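Pranside Low-Line Kerb Separator
Modular path and road divider in black or charcoal, by Terkside
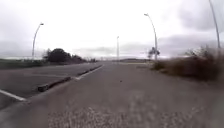

If you've ever walked a shared path with a small child on a scooter on one side of you and a line of utes on the other, you'll already understand why we got into separators. A painted line is a fine thing and we've nothing against paint, but a line and a low kerb together make a much clearer edge, and people on both sides of it seem to relax a little. The Pranside Low-Line is our answer for long, straight, open runs where a council or a developer wants the path kept apart from the roadway without putting up a fence or pouring a continuous concrete upstand the whole way along.

It's a simple product and we've tried to keep it that way. Each unit is a low block that bolts down to existing asphalt or concrete, and you lay them end to end, with a short gap between each pair so that rainwater can find its way off the path and into the gutter where it belongs. From a distance the row looks like one long broken line, which is the look most of our customers are after on a waterfront, an estate road or the back stretch of an industrial park. Up close you can see each block is its own piece, and that's the part the maintenance crews thank us for. When a delivery truck clips one (and sooner or later one will!) you lift out that block and put in another, and the rest of the run stays exactly where it was.

What it's made from

The standard Low-Line is moulded from recycled rubber with a textured top face. We also make a precast concrete version, the Low-Line C, for places that see heavier vehicles or where the specifier would simply like more mass on the ground. Both are dark in colour all the way through, so a scrape doesn't show up as a pale scar the way it does on a painted block. They do fade a touch in strong sun over the years. We think they look rather nice for it, but if you're replacing a few blocks in an older run, tell us when the first lot went in and we'll go through the yard for something that matches as closely as we can manage.

Sizes and details

Block length: 100 cm
Block height: 117 mm
Recommended gap between blocks: 60 mm
Colours: black, charcoal
Fixing: galvanised anchor bolts, supplied
End pieces: tapered, left and right, ordered separately
Reflective inserts: optional, white or yellow
Minimum order: 100 blocks, mixed colours welcome

The minimum order sounds like a lot and we do get asked about it. The blocks travel on full pallets, and splitting a pallet costs nearly as much in handling as the blocks themselves. If you only want a handful as spares for a run you've already bought from us, ring up and have a chat. Spares aren't subject to the minimum, and we keep a modest stock of both colours on hand for exactly that.

Where it suits

The Low-Line is at its best beside a wide path with a generous verge and good sight lines, the sort of place where people cycle a bit faster than they would in town and where the lamps are set well apart. It pairs well with a painted edge line on the traffic side. We suggest leaving a comfortable hand's width between the line and the block so the line-marking crew can come back and repaint without masking anything off. They will be grateful, and you'll get a straighter line out of them.

It's less suited to tight bends. You can certainly lay it around a gentle curve, and the gaps are forgiving, but on anything sharper the outer corners start to splay and you'd do better with our shorter block, the Zindiveo, which was drawn up for roundabouts and car park islands. Please don't use either product as a vehicle barrier. They're there to mark an edge and discourage drifting, and a car with some speed behind it will go over the top.

Think about your crossing points before you order, too. Prams, wheelchairs and mobility scooters need a proper opening wherever there's a reason to cross, and the tapered end pieces finish each side of an opening neatly. We'd sooner sell you a few more end pieces and a few less blocks than have someone stranded on the wrong side of the row.

Laying it

Two people can lay a good long stretch in a morning once the line is set out. Sweep the surface first, and sweep it properly, as loose grit under a block will have it rocking by the end of the season. If the asphalt is worn back to stone along the line, have it patched before you drill. Snap a chalk line, set out the first ten or so blocks dry, then stand back at one end and have a look down the row with one eye shut. A long straight run shows every wobble, and it's a great deal easier to nudge a block before there's a bolt through it.

The spacer tool in the starter kit gives you the correct gap every time. Drill through the moulded holes, clear the dust, drop in the anchors and tighten by hand first. Go back along the row for the final tighten once everything is down. There's a printed guide in each pallet, written by Gerardo Ocampo, who laid a fair few kilometres of the stuff himself before he came in to run our technical desk, and he's happy to talk through anything the guide doesn't cover.

Looking after it

There isn't much to do, really. Leaves and gravel collect in the gaps, especially on the side the wind comes from, and a stiff broom sorts that out. A ride-on sweeper is fine alongside the rubber blocks as long as the brush is the soft kind. We'd suggest checking the bolts each May, along with whatever else you look over at that time of year, and again after any work that has had heavy machinery along the path.

Ordering

Prices depend on quantity and freight, so we quote each job individually. Send us the length of your run, the number of openings and a rough sketch if you have one (the back of an envelope is perfectly all right). If you're weighing it up against the Štefanec continuous kerb, ask for the sample box, which has an offcut of each along with the anchor bolts, so you can put them side by side on the desk and have a proper feel of the surface.

Related: Zindiveo Short Block, Štefanec Continuous Kerb, Low-Line tapered ends, spacer tool and starter kit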